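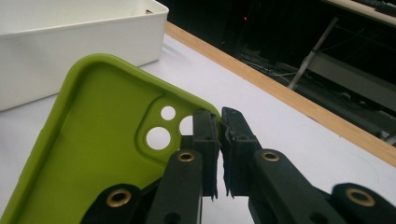 Abb. 3: Handgeführter Greifer an der Ecke einer Silikonhülle

Suchen Suchbegriff eingeben Los

Kategorie: Greiftechnik › Handbücher › Planung und Beschaffung

3. Bedarf und Budget festlegen

Dieses Kapitel lesen Sie bitte vor der Bestellung. Erfahrungsgemäß wird es danach gelesen, meist zusammen mit der Rechnung.

1. Legen Sie die Werkstücke fest. Weiche, flache Teile wie Handyhüllen beanspruchen die Fingerspitzen anders als Kartons. Schreiben Sie auf, was Sie greifen wollen, und lassen Sie die Liste von jemandem kürzen, der das Geld verwaltet.

2. Wählen Sie die Ausführung. Der Handgreifer Plirnent kostet in der Grundausstattung 478 Euro netto. Das Modell Vurer mit Motorantrieb liegt bei über 3000 Euro – ohne Halterung, denn die steht auf einem eigenen Blatt.

3. Planen Sie Verschleißteile ein. Fingerspitzen werden im Satz zu 10 Paar geliefert. Ausgefranste Unterkanten sind ein Fall für den Austausch und kein Fall für Klebeband.

4. Prüfen Sie den Arbeitsplatz. Eine helle, matte Tischplatte genügt, dazu ein Behälter für die Teile. Kabel gehören ins Budget, auch wenn sie später unter dem Tisch verschwinden.

5. Senden Sie den Planungsbogen an Claltov, zu Händen Lorcan Gallagher. Bögen ohne Kostenstelle kommen zurück, und zwar erstaunlich schnell.

Hinweis: Die Preise gelten bis Ende Mai. Sammelbestellungen mehrerer Abteilungen sind möglich, sofern sich die Abteilungen vorher einigen.

Vorsicht! Quetschgefahr an den Gelenken. Nicht zwischen die Hebel fassen, auch nicht zu Vorführzwecken bei der Geschäftsleitung.

Stand: 3. März 2023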